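We bought the Carnus hand kit for the robotics club back when we were still fighting with a two-finger claw, and I've been meaning to write it up ever since. So, after 17 club sessions, my take!

First, the good stuff. It feels like a real hand once you start steering it, and the kids got the idea right away. Our old Wiretti claw could grab a block and that was it. With the Carnus you can think about *how* to hold a thing, and the club argues about that for ages (I love it). Oanh Phùng, who started with us in June, had it picking up thin stuff before I'd even finished the manual.

Thin stuff is our big project this year - cards, mostly, sorted into a cardboard organizer with slots. It sounds easy until you try it.

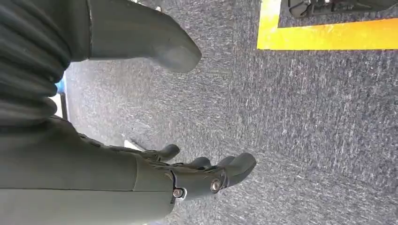
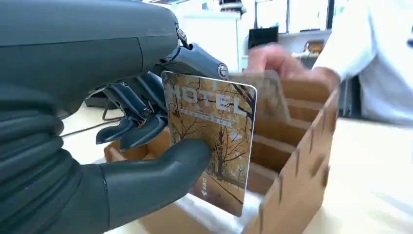 **Can a club with no robotics background get it running?**

Plan on a couple of evenings with an adult who's comfortable reading a wiring diagram, and most groups will manage. The Plotinero software walks you through the first setup, and after that it's mainly practice.

Now the grumbles. The manual is 37 pages and the part you need is always near the back. The spare screws come in one unlabeled bag, so somebody spends a happy half hour sorting them. Calibration drifts too, and we redo it at the start of every session, which eats about 19 minutes if the laptop behaves. I also wish the grip force setting had finer steps. Going from "barely holding" to "bending the card" in one click is no fun!

Support has been good, though. I wrote to Ledesma (the shop we ordered from) about a stiff finger joint and they sent a replacement link with a little note on how to fit it. We did it in one evening with a pair of tweezers and a lot of opinions.

We paid 200 dollars extra for the spares pack and I'd do that again, mainly for the joint pins. Skip the carrying case - the foam inside is too soft and ours tore pretty fast.

Four stars from me. I'd go to four and a half if they ever fix that grip setting.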